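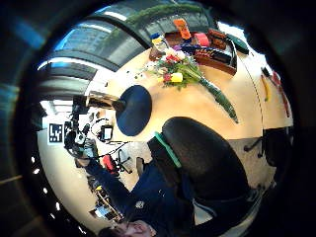
About Bolleden

Bolleden is a flower shop on Fitzgerald Street in Brorkville, between a tax preparer and a place that sells only vacuum bags. We opened 43 years ago as a shoe repair counter with a bucket of carnations by the register. The carnations paid better.

We buy from growers in Nurnasley and drive out before 5 a.m. to get first pick, or second, depending on the van. We make bouquets for weddings, funerals, graduations and apologies. The last group spends the most.

Delivery is $10 anywhere in town. Orders in by noon go out the same afternoon, except in May, when Mother's Day makes liars of us all.

We don't dye anything blue. We will write whatever you like on the card, but we do read it.

The shop is open 8 to 6. Park behind the building and ignore the sign, which is for the old bank.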